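23/05/2020

Hand service on the Jodus arm, hour counter at 3523. Skye Aitken reported a sticky finger at the end of the last run, so I parked the arm and pulled the black sleeve back far enough to reach the knuckle joints.

Found lint packed in the linkage of the outer finger. Picked it out with tweezers, wiped the pivots, one drop of Fludeo on each pin. The manual says two drops, but the second one always ends up on the pads. Cycled open and closed 13 times with no load. Motor current was flat on the first two fingers. The third still showed a small bump near full close - probably the return spring, which has been in there since November. Ordered a pair from Heywood.

Pads cleaned with alcohol. No cracks. Pad screws checked with the small driver, one took a quarter turn.

Refitted the sleeve and smoothed it by hand along the forearm. It still bunches behind the fingers when the wrist rolls. Ran the wrist camera for a last check with the hand open over the carpet.

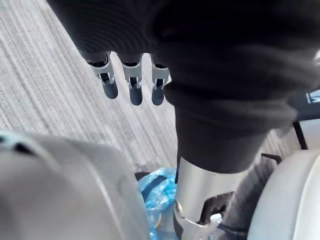 Saved the new zero offsets under Larico and kept the old set in case the spring changes things again. Grip force limit left at 3 until the parts come in. Skye wants it back up sooner - told her no lifting, light pick tests only. Still to do: write the sleeve problem into the log and find the missing hex key.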